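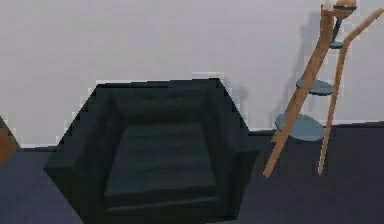

Von Aníbal Mamani

Mit Ekanayake wollte ich eigentlich nur kurz telefonieren, und dann waren wir fast eine Stunde lang bei Sesseln. Bei Ferkero schreibt sie die Testregeln für Haushaltsroboter, also das, was ein Roboter in der Simulation schaffen muss, bevor er in eine echte Wohnung darf. »Alle fragen mich nach Treppen«, sagt sie und lacht. »Dabei machen uns die Möbel viel mehr Arbeit!«

So ein dunkler, klobiger Sessel vor grauer Wand zum Beispiel. Für mich ist das eine Sitzgelegenheit, für sie ein Prüffall. »Dunkler Bezug auf dunklem Boden, da will ich wissen, ob die Maschine die Kante findet. Und beim Leiterregal mit den runden Böden: Wo darf der Arm hin, wo nicht?« Ihre Regel dazu ist kurz: Abstand zu allem, was nur anlehnt, immer.

Der Entwurf heißt Karnora und hat mittlerweile 34 Seiten (die erste Fassung hatte 63, die wollte keiner lesen). Drin stehen 381 Prüfräume, und jeder muss mit 3 verschiedenen Lichteinstellungen durchlaufen werden. Ich frage, ob das nicht ein bisschen viel ist. »Fragen Sie mich das nach dem ersten umgekippten Regal noch mal«, sagt sie trocken.

Am meisten ärgert sie, wenn Firmen nur ihre gelungenen Läufe vorzeigen. »Ich will die Abbrüche sehen, mit Protokoll. Wer die weglässt, bekommt von mir keine Unterschrift.« Auch Änderungen am Raum müssen vermerkt werden, selbst wenn bloß ein Sessel verschoben wurde.

Im Februar geht Karnora in die nächste Runde, dann kommen die Kollegen von Clisthorpe dazu. Ekanayake freut sich drauf, die hätten nämlich zu den Armlehnen eine ganz andere Meinung.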